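Lostau: toaster episodes for blur-weighted imitation learning

Welcome, and thank you for looking in. This README covers both the Lostau data and the small training recipe that goes with it, which we call Alum. The two started out in separate places on Gitby and people kept finding one without the other, so now they live together. If you only want the data, you can stop reading after the section on splits. If you only want the method, please read the part on cameras first anyway, as most of the questions we get in the tracker come from skipping it.

What the project is about

Lostau is a set of 700 teleoperated episodes of a single arm taking bread out of a two-slice toaster and laying it on a plate. It's a modest task and we like it for that. The slots are narrow, the bread sticks up only a little way above the rim, and the gripper has to come down over it at a sensible angle or it will nudge the toaster along the table.

The research question is a narrow one. When a policy learns from a fixed camera and a wrist camera together, how much should it trust the wrist camera while the arm is moving fast? Most recipes give every frame the same weight. Alum doesn't. It scores each wrist frame for sharpness, turns the score into a weight between zero and one, and scales the wrist features by that weight before they are joined with the features from the fixed view. The fixed view is always passed through whole.

Cameras

Every episode has two video streams. The fixed camera looks at the workspace and doesn't move for the length of an episode. The wrist camera rides with the gripper, so it gets the best look at the slots and the bread when the arm is close, and it also gets all of the arm's shaking and swinging.

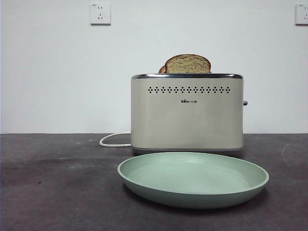
Fixed view. Bread in both slots, the plate in front of the toaster and still empty.

Timestamps are written by the recording machine as each frame arrives. We line the streams up to the nearest frame afterwards, and the raw timestamps are kept in case you'd like to do this better than we did. (Imtiaz Rathnayake wrote the alignment script in February and has asked me to say that he would welcome a nicer one.)

Please don't crop the fixed view before you have looked at a fair number of episodes. We tried a tight crop around the toaster early on and lost the plate, and the policy became very good at picking up bread and holding it in the air.

What is in an episode folder

fixed.mp4 – video from the fixed camera
wrist.mp4 – video from the wrist camera
state.csv – joint positions and gripper opening, one row per control step
action.csv – the commanded targets, same row count as state.csv
sharpness.csv – the Alum score for each wrist frame, before it becomes a weight
notes.txt – whatever the operator typed at the end, which may be a full paragraph or may be a single word

The notes are not cleaned up. Brendan Sheehan tends to write a lot in his and Edeltraud Lüthi tends to write "ok", and we have left both styles as they are. If you train anything on the notes, keep that in mind.

Splits

600 episodes are for training. The remaining ones are held out, and they come from recording sessions that contributed nothing to the training set. We ask that you keep it that way. In our first version the split was made by episode, with neighbors from the same session landing on both sides, and the validation curves looked wonderful for reasons that had nothing to do with the policy.

The file splits.json is the one to use. There is an older file called splits_old.json that we keep so that early results can be reproduced, and for no other purpose.

How the sharpness score works

The score is the variance of the Laplacian on a grayscale copy of the wrist frame, divided by a running average taken over the same episode. Dividing by the running average matters more than we expected. A large plain wall or a bare stretch of tabletop has very little detail to begin with, and on its raw score such a frame looks blurred even when the arm is standing still. Zoltán Gál spotted this after a Thursday meeting at which the rest of us had been blaming the lens.

The weight is then a soft step on the normalized score. The step has two settings, a midpoint and a steepness, and both are in config.yaml. The defaults were picked by hand on the training episodes. We didn't tune them on the held-out ones, and we would be grateful if you didn't either!

One more thing that is easy to miss: a weight near zero turns the wrist features down but leaves the frame in the sequence. We tried dropping blurred frames outright and it was worse, mostly because the arm is often blurred just as it is deciding where to go, and the policy then had a hole in its history right where it needed one the least.
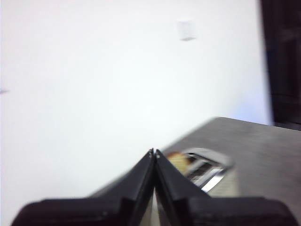 Can I use Alum with a policy that has only a wrist camera?
You can run it, but we don't recommend it. The weight works by letting the policy lean on the fixed view for a moment, and with no fixed view there is nothing to lean on. You would do better to lower the arm speed or shorten the exposure, if your camera lets you.

Results so far

We ran 14 real trials per condition on the same arm, with the same starting checkpoint recipe. The equal-weight baseline finished six of them. Alum finished more, though the gap between training seeds was wide enough that we would rather you looked at the per-trial table in results/ than quoted one figure from us. The failures that remained were mostly late ones: the bread was gripped and lifted, and then let go near the rim of the plate. Alum does nothing for those, and we didn't think it would.

We also saw that the arm moves a little more slowly under Alum on the approach. We haven't worked out why. Ourania Kourkoulas has a guess involving the joint state being underused in the baseline, and there is a half-finished branch with her ablation in it if anyone is curious.

Known problems

The sharpness score does not separate motion blur from poor focus. With our lens this rarely matters, but a camera with autofocus may give you odd weights when the gripper gets close.

Shiny slot edges can push the score up on frames that look quite smeared to a person. A version that masks bright highlights is in tools/, untested on the arm.

A few state.csv files have a repeated first row. The loader drops it. If you write your own loader, please drop it too, or your actions will sit one step off from your states.

There is one toaster task and one arm here. A policy trained on Lostau knows very little about kitchens in general.

Getting started

Run setup.sh, then check_data.py, and wait for the second one to finish before you train. It reads every video from start to end, so it's slow – go and have lunch. Training is started with train.py and the config file, and the logs go to runs/ unless you tell it otherwise.

Credits

Teleoperation by Edeltraud Lüthi and Brendan Sheehan. Alignment and loaders by Imtiaz Rathnayake. Method and training code by Zoltán Gál and Ourania Kourkoulas. The gripper mount drawings come from Grabner, who kindly let us put them in the hardware folder. Bug reports are best left in the Gitby tracker, where all of us can see them.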